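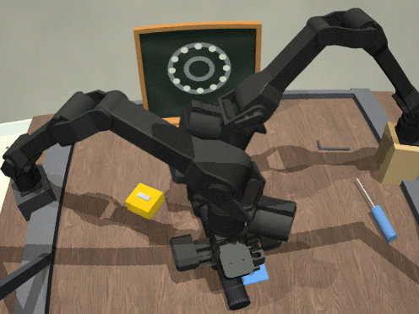
Two robot arms over a wooden tabletop, with a chalkboard behind. Computer rendering.

Fardale calls itself a river town, and its museum tells the story that way, with boats in every room. I think the museum has the emphasis wrong. The town grew because of the salt road, which was carrying carts for 44 years before the first wharf was built. Divina Samonte made this case in her history of the district, and the toll books support her.

The river trade mattered — it paid for the town hall and the bank — but it came second. The road gets one panel beside the coat rack. It should have a room of its own.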